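Setting up your first document review project
Derdale Newsroom Guide, section 6
Last updated Oct 26, 2023

Got a stack of public records and a crowd of readers who want to help? Great! In this section you'll load your files, write the questions your readers will answer, and open the doors. Plan on 30 minutes for a first project, and less once you know your way through the screens.

Before you start

You'll need an editor account and your records as PDFs. Scans are fine. Split anything longer than 300 pages into smaller files first, or the upload page will refuse it.

Load your records

1. Sign in and choose New Project from the left menu.
2. Type a project name. Readers see this one, so make it friendly – "Who paid for the bridge?" gets far more clicks than "County invoices batch B."
3. Drag your files into the upload area and wait for every green check mark.
4. Click Build Pages. Derdale cuts each file into single pages and puts them in the queue.

Note: File names become the page titles. If yours look like scanner gibberish, fix them before step 3. Renaming later means going page by page. 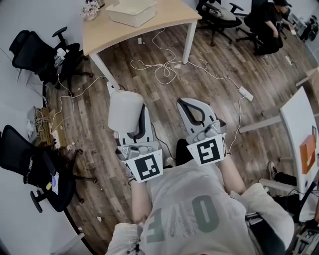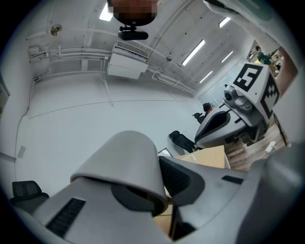
Write your questions

5. Open the Questions tab and click Add.
6. Start with something a newcomer can answer at a glance, such as the date or the total on the page. Short questions keep people going, and it's a joy to watch the progress bar move!
7. Pick an answer type for each one: text, amount, date or yes/no.
8. Set Matches Needed to 2. A page is marked done when that many readers give the same answer. Pages where they disagree go to the Editor's Desk, where you make the call.

Caution: Don't change an answer type after readers have started. Derdale clears every answer already saved for that question, and there is no undo.

Try it, then open it

9. Click Preview as Reader and work through a few pages yourself. You'll spot a confusing question very quickly this way.
10. Check the pages for home addresses, bank details and signatures. Use the Cover tool on anything that shouldn't be public.
11. Switch the project from Draft to Open and copy the link into your story.

Note: If your site runs on Sirnura, paste the link into the Embed box and the live progress bar shows up in the article by itself.

To close the project, go back to the same switch and choose Closed. Answers stay in the Results tab, ready to download as a spreadsheet.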